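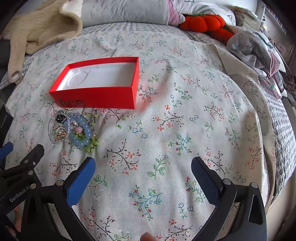 Our summer project for the robotics club at Berchtold is a set of recordings of ordinary tidying, made with hand-held grippers, and I signed up for small objects. I had pictured screws or game pieces. What I ended up with is jewelry, mostly beaded, going into a shallow box with no lid. The box is red outside and white inside, it says "Ace" on the front, and my pile starts out on the cloth right in front of it. The blue bracelet with the round beads is the one I like best for this. The beads are big and shiny and it makes a clear loop you can aim at. The green beads on the dark cord are the worst, and most of this post is about them.

Some background for people who don't come to the club. Last year's project was the line-following car, and it was fine, but only a few people got to touch the car at any one time. This year Burgi Ortner, who runs the club, wanted something everyone could do at home over the break. So each of us picks a task, does it over and over with the grippers, and uploads the recordings to a shared folder. In the fall we will try to train a policy from it for the club arm, which we call Visow. The arm is on a bench at school and I haven't touched it since June.

The target for the whole club is 2,000 good episodes. An episode is one attempt at the task from start to finish. As of 25th July we have 1,272, and 275 of those are mine. Huệ Vi has the most by a long way. She is doing folded washcloths and she is very fast.

I work on my bed. I tried my desk first, but it is narrow and I kept bumping the wall with my elbow. The bed gives me room to come in from both sides, and I spread a flowered cloth over the quilt so the surface is at least one piece. It is still soft. If you press down on a bed with a gripper, everything near it tips toward you, and a round bead will move before you get to it. I also get long wrinkles in the cloth. At first I smoothed them out before every episode. Then Burgi watched a few of mine and told me to leave some in, so now I smooth the cloth only when something is lying in a fold and I can't get a finger under it.

The steps I follow now:

Shake the pieces in my hand and drop them in front of the box. I used to place them, and you could tell. All my early piles looked the same.

Check that the box is empty. I once recorded eleven episodes with a ring already in the box from the one before, and had to delete them all.

Start recording with both grippers wide open and away from the pile. Wait two seconds.

Pick up one piece, put it in the box, let go, back out. Then the next piece.

Stop when the pile is gone or when I have dropped the same piece three times.

The last rule came out of an argument. Hermine Camenzind, who checks everybody's uploads, wanted to throw out anything with a drop in it. Huệ wanted to keep the drops where you recover. We settled on keeping them if the recovery is clean, and putting a note in the sheet. I think that was right. I drop things a lot, and if we only kept perfect runs I would have almost nothing to show for July.

Now the green beads. They are strung on dark cord in a kind of cluster, with more of them trailing off on loose strands, and they hook onto everything. When I pinch one bead, the rest hang down and drag. Twice they took the blue bracelet along. I tried three ways of handling it. Pinching the cord between two beads works if I can see the cord, but my hand is usually in the way. Pinching a whole lump from above works more often, except that there is always a strand left hanging over the edge of the box. The third way is to use both grippers, one on each end of the cluster, and lift together. It is slower and looks clumsy, and it is the one I use.

The clear bracelet has a different problem. I can see it fine in person, but on the recording it nearly disappears into the cloth. I asked Hermine whether I should swap the cloth for a plain one. She said to do one batch on each and label them, so the next 50 will be on a gray bedsheet. My sister says the flowered cloth is nicer. She also wants to know when she gets her ring back.

Some things I would tell a new member:

Do short sessions. I stop after 20 minutes. My thumb starts to hurt before my attention goes, but they go close together.

Watch your own recordings the same day. I didn't for the first week, and I had my fingers poking up at the bottom of the view in a lot of them. Hermine said it was okay, but I would still have liked to know.

Write the name of the task the same way every time. We have "jewelry to box," "jewelry box," and "box jewelry" in the sheet, and all three are me.

Don't tidy the rest of the room for it. I spent a whole evening moving pillows and books off to one side and then moved them all back, because Burgi wants backgrounds that look like people live there.

I don't know yet if any of this will work on the arm. Visow has one gripper, so my two-handed lifts may not be any use to it, and I only thought of that last week. I asked Burgi and the answer was that we will sort the episodes by one hand and two hands and see what is left. If it comes out badly I may have to redo the green beads with one hand, or leave them out of the pile entirely. Huệ has the same trouble with some of her folding, so at least there would be two of us.

The folder closes at the end of the month and I am hoping to get in another 60 before then. The gray sheet is in the wash, so the next batch starts tomorrow.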